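紐を結ぶ仕事がなくなる日

朝の9時、作業場に入るとまず暖房の音がして、それから段ボールの匂いがします。わたしがこの会社に通いはじめたのは2月で、最初の日はコートを脱ぐタイミングがわからず、結局昼まで着たままでした(寒いんですよ、本当に)。

会社の名前はOrnura。贈答用の小箱や小袋に飾り紐をかけて出荷する、ちいさな包装会社です。お菓子屋さんや雑貨店から預かった品物に紐を通し、結び、端をそろえて箱に詰める。繁忙期には一日に2,846個を出したこともあるそうで、それを全部人の指でやっていたと聞いたときは、思わず自分の手を見てしまいました。

そこへ去年の秋、二本腕のロボットがやってきました。導入を手伝ったのはPlultuseoという会社で、現場ではこの計画を「ほどき係」と呼んでいます。結ぶほうではなく、ほどくほう! 意外でしょう? わたしもてっきり、蝶結びをすいすい作るところが見られるものと思って取材を申し込んだのに。

聞けば、結ぶのはみなさん好きなのだそうです。嫌われているのはその手前、届いた紐のもつれを直す作業。束がどこかでからまっていると、爪の先で輪をゆるめて、引いて、また戻して、と延々やることになります。冬は指先が割れるし、目も疲れる。ベテランの方が「あれをやると夕飯を作る気がなくなる」と言っていて、その一言で話がすとんと飲み込めました。わたしもイヤホンのコードでしょっちゅう夕飯をあきらめていたので。

とはいえ、機械に任せれば片づくというほど甘くはありません。紐はやわらかいし、毎回違う形で寝ています。片方の腕が押さえ、もう片方が引く、それだけのことを覚えさせるのに、これまで1,937回分の動作を記録したといいます。しかも記録をとるのは技術者だけではなく、包装の現場の人たちも。手の動きを一番よく知っているのは、毎日やっている人ですからね。

おもしろかったのは、その過程で現場の言葉が増えたことです。「先に腹をゆるめる」とか「逃がしてから引く」とか、それまで隣の席の人にすら説明したことがなかったコツに、みんなで名前をつけていったのだとか。新しく入った人に教えるのもずいぶん楽になったそうで、ロボットのために作った言葉が人間の新人に先に役立っているあたり、なんだかいいなあと思いました。

もちろん、いい話ばかりでもないです。休憩室でお茶をいただいていたら、「次は結ぶほうも取られるんじゃないの」という声がぽろっと出ました。笑いながらでしたが、湯のみを持つ手は止まっていました。会社側は人を減らす予定はないと説明していて、空いた時間は検品と、Walczakという新しい手結びの高級ラインに回すと言います。時給も少し上がったそうです。でも、ほどく作業だけを午前中に受け持っていた短時間勤務の方が4人いて、そのうちの何人かは新しい持ち場にまだ慣れないと話してくれました。座ったまま黙々とやれるのがよかった、という声もありました。退屈な仕事にだって、そこにいる理由はあるわけで、わたしはメモをとる手がちょっと遅くなりました。

費用のことも聞きましたよ。取引先のRellurexからも共同で使いたいと相談が来ているらしく、もしそうなれば負担はだいぶ軽くなるとのこと。いまのところは紐の種類を絞って試していて、目標は月に約1,115本。人の速さにはまだまだ及びません。

帰りぎわに、わたしも一度だけ、もつれた紐を手でほどかせてもらいました。結果は、細かく書きたくありません。隣の方は同じくらいのかたまりを、世間話をしながら、あっという間に一本に戻していました。コツを尋ねたら「引っぱりたくなったら、引っぱらないこと」。電車の中でずっとそれを思い出していて、家に着いてから、引き出しの奥のイヤホンを久しぶりに出してみました。まだほどけていません。

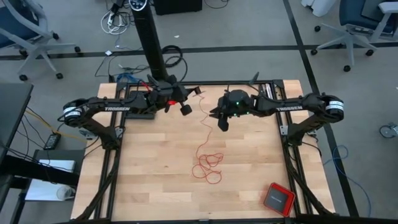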